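The fault we did not call a fault

At our workshop in Stetberg we lost most of one week in June, and I still think we learned the wrong lesson from it. The hand-held grippers had recorded 750 short tasks with cups and pens. On Wednesday a colleague found that in 60 of them the recorded position jumped sideways by 4 centimetres, always in the middle of the approach.

The software from Vesex gave no alarm. It filled the jump with a smooth curve and marked the recording as good. If a robot arm had learned from these files, it would push the cup where it should take it, and perhaps push it towards a person.

The report from our partner Sorkent says "operator error". I do not agree. A person moves the hand, turns the wrist and comes close to the table, and this is normal work. A system that cannot follow normal work should stop and say so. To hide the gap is, for me, a safety matter – even when no motor is running yet.

We have now repeated the approach many times by hand, slowly, with the same kind of objects.

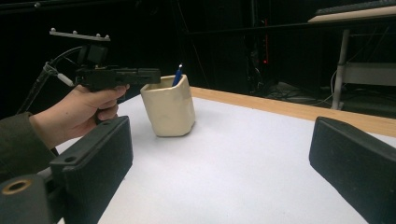
What I would ask for

I would ask for a plain warning on the screen when tracking is lost, and for the raw file to be kept beside the smoothed one. It costs some disk space. I would pay for that gladly.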